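4 min read

Tunent Lending Shelf: progress report to Arrieta Fund
2018-02-13
Prepared by Nerea Marín

Quick one this time, sorry, the full budget sheet comes separately from Bonifacio. Covers everything since the last report.

Where we are

Shelf is open four afternoons now, up from two. Membership at 428. Target for this stage was 400 so we're over, and that's before the school flyer goes out. Most new sign-ups came through the library desk, hardly any from the posters. Not reprinting the posters.

Loans are steady. Tools and kitchen stuff go out most, then games. Camping gear dead until spring, as expected. The pressure washer has a waiting list already, in winter, no idea why.

Catalog

Rocío finished moving the old paper cards into the new system. Took longer then planned, lots of duplicates and some cards with no item behind them. 79 items written off as missing or not worth fixing. List attached to the budget sheet. We had guessed lower.

Labels are the next headache. The first roll peels off anything curved. Steveck sent a sample of a stiffer one, testing it on the drills first. If it holds until June we order the full lot.

Small donated items still being sorted. Games and puzzles get checked for missing pieces, anything with a plug waits for Cayetano's safety check before it gets a number.

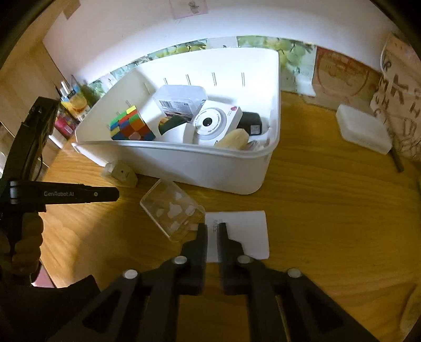
Repairs

Cayetano runs the repair bench, two evenings a month. Turnout up and down. Sewing machines and lamps mostly. Waiting on parts for the carpet cleaner, supplier keeps moving the date. Might have to buy from Vandum at the higher price, will ask before spending.

Bench lighting is poor. Emiliano has offered two lamps from his old shop, we just need someone to hang them.

Money

Spent so far is inside the plan except for insurance, which renewed higher. Covered it from late fees and the deposit jar. We'd like to move 2,000 from the van line to shelving, as the van is not happening this year (the council lot fell through). Need your OK in writing for that please. Shelving quote is good until the end of the month.

Problems

- Late returns. Text reminders helped, phone calls help more but eat the afternoon.
- Back door lock sticks. Landlord told twice.
- Only Rocío and me know the catalog system. Training Emiliano next.

Next

School flyer, label test, shelving if approved. Spring hours to be be decided once we know who can cover the extra afternoon. Member survey goes out in June, draft questions to you before then.

Nerea

Contact | © 2018 Tunent Lending Shelf | Back to top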